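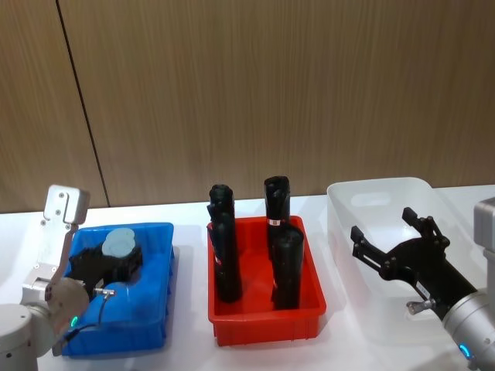

Larateck ouvre son atelier de téléopération aux petites entreprises

La société Larateck propose depuis février aux ateliers de moins de 200 salariés de venir enregistrer eux-mêmes les gestes qu'ils veulent confier à un robot. Le principe est connu des laboratoires : un opérateur pilote deux bras à distance, exécute la tâche plusieurs fois de suite, et les mouvements enregistrés servent ensuite à entraîner le programme qui commandera la machine.

Le premier exercice porte sur le tri entre bacs. Trois bacs en plastique, un bleu, un rouge et un translucide, sont alignés sur une table blanche, un bras de chaque côté. Les deux bras n'ont pas le même outil : une pince parallèle à gauche, une pince noire à plusieurs doigts à droite. L'opérateur doit prendre des cylindres noirs dans le bac rouge et les déposer dans le bac translucide, sans les renverser.

Sestus, qui prépare des commandes de pièces détachées, a été la première entreprise à s'inscrire. Ses équipes ont enregistré 139 démonstrations en deux jours, dont 9 ont été écartées, pour la plupart à cause d'une prise trop haute ou d'une hésitation au moment de lâcher l'objet.

« Les gens vont trop vite au début, explique Chenxi Li, responsable des essais chez Larateck. Ils savent faire le geste avec leurs mains et ils veulent le même rythme avec les commandes. Au bout d'une heure, ils ralentissent et les enregistrements deviennent utilisables. »

Le bras droit demande le plus d'apprentissage. Ses doigts articulés se ferment progressivement – il faut s'arrêter avant d'écraser un emballage souple. Pour les pièces rigides, les opérateurs préfèrent en général la pince de gauche.

Les données restent la propriété de l'entreprise qui les a produites. Larateck facture le temps passé dans l'atelier et l'entraînement du programme, mais n'a pas communiqué ses tarifs. Une deuxième entreprise, Okoth, doit venir enregistrer des gestes de conditionnement au printemps. Les inscriptions se font directement auprès de l'atelier, le matin à partir de 9 heures.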